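Home | Contents | Chapter 6 | Glossary

Chapter 6: When the Arm Joins the Crew

Automation gets exciting once it reaches the packing table! At the Besson plant in Estthorpe, 19 packers used to fold up to 700 boxes a shift. Now they teach, check and fix, and many like the change.

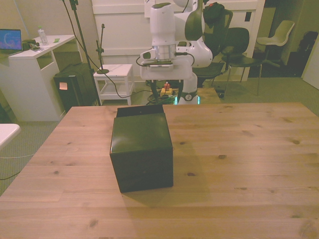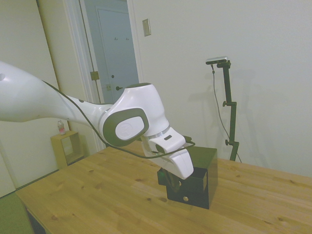
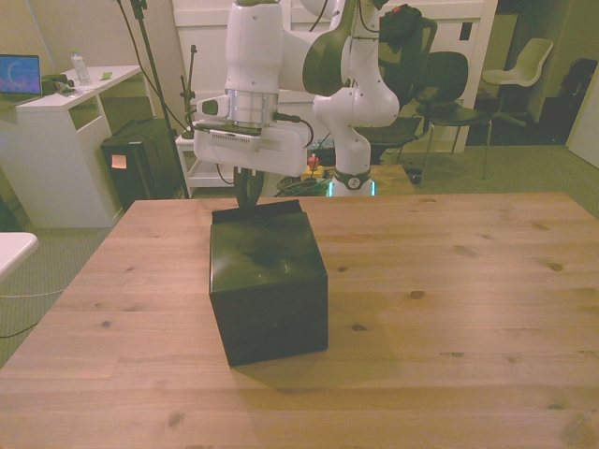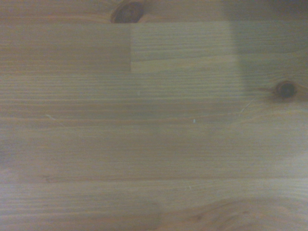 New work brings new questions. Who sets the pace? Who gets trained first? We start with the packers' own answers, then turn to pay.

Contact Mesia Press | Back to top

Related
Chapter 5: Shift Work at Clurkusa
Chapter 7: Learning on the Job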